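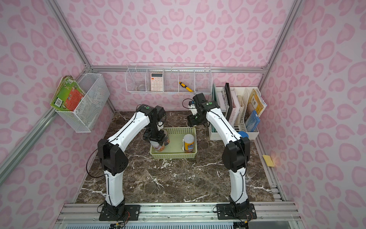
About us

Hello, and thanks for dropping by! I run Clornik, a small test shop for people who are buying (or building, or arguing about) robot grippers, arms, cameras and controllers. You send me the bits, I bolt them up, I run them through the same set of jobs as everything else, and you get a plain report with the numbers and my opinion. I try to keep the two apart, and the opinion bit is clearly marked.

How it started

I used to buy kit for a packing firm in Rurnside, and I spent 1699 pounds of their money on a gripper that looked wonderful on the spec sheet and couldn't hold a tin of tomatoes without turning it sideways. I still feel my ears go warm when I think of it. After that I began testing everything at home before I signed for it, then a friend's firm asked if I'd test theirs, and then I needed a bigger table.

What we test

Mostly two-arm set-ups these days. People come to me with one good arm and want to know what a second would get them, and the answer depends a lot on the job, which never goes down well on the phone! The usual round is 40 tries per item, per gripper, with the fingers swapped halfway and the whole lot repeated. I log every drop, every slip and every time I had to step in.

Controllers get the same treatment. The Zatero board is my yardstick at the moment – not the quickest I've had in, but it does the same thing on Tuesday's settings as it did a month before, and I can't say that for all of them. 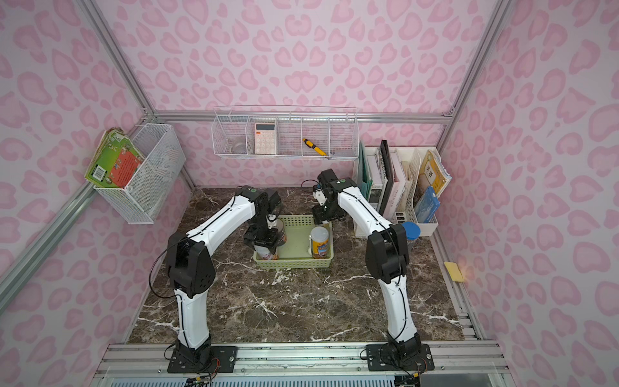

Fingers are the part I get most worked up about, so forgive me. A good motor with poor finger pads is a poor gripper, and I've now tried 17 kinds of pad on the same pair of arms. Groceries are my favourite test pieces: a tall can standing in a basket, like the one the left arm has hold of, leaves the fingers to find their way past the basket wall and close on something round. A jar with a lid next to it makes the job tighter still. I score the reach and the hold separately, as plenty of grippers are good at one and hopeless at the other.

The Sivakumar list

My standard list of jobs is called Sivakumar, after the street where I had my first workshop. It has grown to 177 jobs and I keep meaning to trim it. If yours isn't on there, tell me what you need picked up and I'll add it.

Getting in touch

Send a short note with the make of the arm, the gripper and what you'd like it to do. Cables too, please – all of them, even the odd ones.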